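Storing Knitwear and Silk Between Seasons

The following guidance is issued by the Tesosmont Dress Collection for lenders and members who keep designer garments at home. It applies to knitwear, silk and fine wool.

Clean every garment before it is put away. Moth larvae are drawn to perspiration and food residue, and marks that are faint in July may have darkened by winter. Hand wash knitwear in cool water, press it gently in a towel and dry it flat. Silk with beading or a printed lining should go to a specialist cleaner.
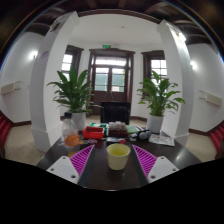

Stains should be treated on the day they occur. Blot the area with a white cloth, working from the outside inwards, and do not rub. Coloured drinks require particular care. An orange liquid such as the one in the bottle beside the yellow cup may leave a tint on pale silk, and any garment marked in this way should be kept away from heat until it has been cleaned.

Fold knitwear with acid-free tissue along each crease. Dresses cut on the bias should also be laid flat, as hanging will lengthen the hem. Place no more than six garments in one box, with the heaviest at the bottom.

Refold all items every 13 weeks. Record the date of each inspection on the box label.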